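The Puzzle Cure, Reconsidered

My mother-in-law does the crossword in pen and has done so since before I met her. At 81 she also loses her glasses twice a day. So when Kinsella, a brain-training subscription sold heavily to people over 60, promised her "a younger memory in six weeks," I asked to see the evidence.

There is a study. It followed 3,742 customers, all of whom had already paid, and asked them whether they felt sharper. Most said yes. I would too, after handing over my card number. There was no comparison group, and the people who quit early were left out of the count.

Nuala Hayes, who spent years running memory clinics in Warnwood, has seen plenty of these programs come and go. "People get very good at the game," she told me. "Then they go home and still can't remember the neighbor's name." She would sooner see her patients walk, get their hearing checked and sleep properly. None of that comes with a monthly fee.

I tried Kinsella myself for 2 months. My score on the tile-matching round climbed every week. My grip on where I parked the car at Misgate station stayed where it was in February, and the app congratulated me anyway.
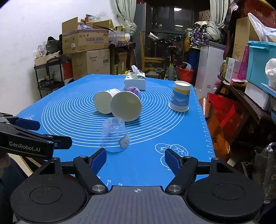 Four cups on a blue mat printed with white circles.

The company says a larger trial is coming, with results from its Purnside office next year. Maybe they'll be good. Until then my mother-in-law has canceled, which took her 2 phone calls and an email, and she remembered the password without any help.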